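Trainee and Experienced Window Fitters wanted at Bislow Windows

Full time and part time, permanent
Based at our Rao Lane workshop, with jobs across the valley
Start date: January, or sooner if you can

We fit windows. Sash windows, casements, roof lights, the odd round one over a staircase, and now and then a great big fixed pane that needs four of us and a lot of tea. Last year we put in 2,015 of them, which is the most we've ever done, and the order book for the coming year is already fuller than our two vans can cope with. So we're buying a third van and we need people to go in it!

We're looking for one experienced fitter and two trainees. If you've never held a glazing bar in your life but you like working with your hands and don't mind the cold, please keep reading, as the trainee jobs are meant for you.

About us

Bislow started out in a rented garage doing repairs to old timber sashes. Repairs are still a third of what we do and many of us would say the best third. The rest is replacement windows in timber and aluminium, mostly in lived-in houses, plus a few schools and small offices in the summer. There are 15 of us at the moment, counting the office and the workshop. We don't do conservatories and we don't do knocking on doors. Nearly all of our work comes from people who had us round before, or whose neighbour did.

What the work is like

You'll usually be out in a pair or a three. Vans are loaded the afternoon before, so a normal morning starts at 7.30 with a quick look over the job sheet and then off. A typical terraced house takes us two to three days. Out comes the old frame, we look at what's behind it (this is the bit where you find out what the last lot did with expanding foam), we make good, set the new frame, pack it, fix it, glaze it, seal it and trim it inside. Then we clean up. We are fussy about cleaning up. Dust sheets go down before the first tool comes out, and the hoover is the last thing back in the van.

Repair work is slower and mostly happens in the workshop: splicing new timber into rotten sills, re-cording, draught-proofing, easing sashes that have been painted shut since before anyone living there was born. Everybody gets a turn at it, trainees included.

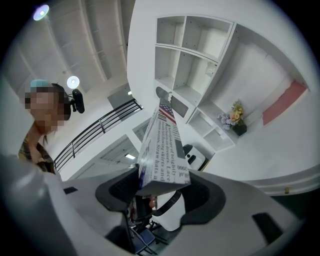

You'll also be talking to customers a good deal. They're in the house while we take holes out of it, often with small children or a nervous dog, and they want to know what's going on and when they can have their bedroom back. You don't need to be a chatterbox. You do need to say good morning, answer a question kindly and ring the office if a job is going to run over.

The experienced fitter

We'd like you to have at least three years of fitting behind you, with a fair amount of that in timber. You should be able to survey an opening, spot a lintel that needs a second opinion and lead a pair without standing over them. An NVQ Level 2 or above in fenestration installation would be very welcome, but if you've got the experience and no certificate we'll put you through the assessment and pay for it. A full driving licence is needed for this post.

Pay is by agreement, according to experience, and we'll talk about it openly in the first phone call so that no one wastes a morning.

The trainees

No experience needed. School leavers, career changers, people coming back to work after a long break, all welcome. Our last two trainees came from a bakery and a bus depot and both are leading jobs now, which we're very proud of.

You'll spend your first six weeks split between the workshop and the vans, then go out with the same fitter for the rest of the year so you get to know one way of doing things before you meet all the others. We train you towards your Level 2 and you do the college part in paid time. You get a starter tool kit, and it's yours to keep after twelve months.

You should be reasonably fit, all right on a ladder (we'll train you on scaffold towers) and able to get to Rao Lane for 7.30. The first bus from town gets in at 7.10. A driving licence is handy but we won't hold it against you if you haven't got one. We put 100 pounds towards the theory test and first lessons for any trainee who wants to learn.

What everybody gets

Paid travel time between the workshop and the job
28 days' holiday including bank holidays, plus the days between Christmas and New Year
Workwear, boots and proper waterproofs, replaced when they wear out
Pension
A training pot of 3,000 pounds a year shared across the team, for short courses you pick yourself (lime plaster and leaded lights were the favourites last time)
Early finish at the end of the week when the jobs allow, normally 2.30
Bacon or mushroom rolls on loading days

Part time

We're happy to talk about three or four day weeks for any of the posts. Two of the current team work this way and it fits in well, provided the days stay the same from week to week.

How to apply

Send us a letter or an email telling us a bit about yourself and which job you're after. One page is plenty. If you've made or mended something you're pleased with, tell us about that too, and it doesn't have to be a window. A CV is useful for the fitter's post and optional for the trainees.

If writing things down isn't your strong point, ring the office between 8 and 4 and ask for a call back about the jobs. We'll go through the same questions over the phone and it counts exactly the same.

We'll invite people in for a look round and a chat, followed by a paid trial day out with one of the teams. Wear old clothes and bring your lunch. You'll hear from us either way within a week of your trial.

The workshop is the green-doored unit at the far end of Rao Lane, past the Sosus tile showroom. Parking is tight before 8, so please use the lay-by opposite. There's a step at the front door and a level entrance round the side; let us know if you'd like us to open that one up, or if there's anything else that would make the visit easier for you.

Applications stay open until we've filled all three posts. We're also keen to hear from anyone who'd like a week's work experience in the spring, aged 16 or over, and your school or college can write to the same address.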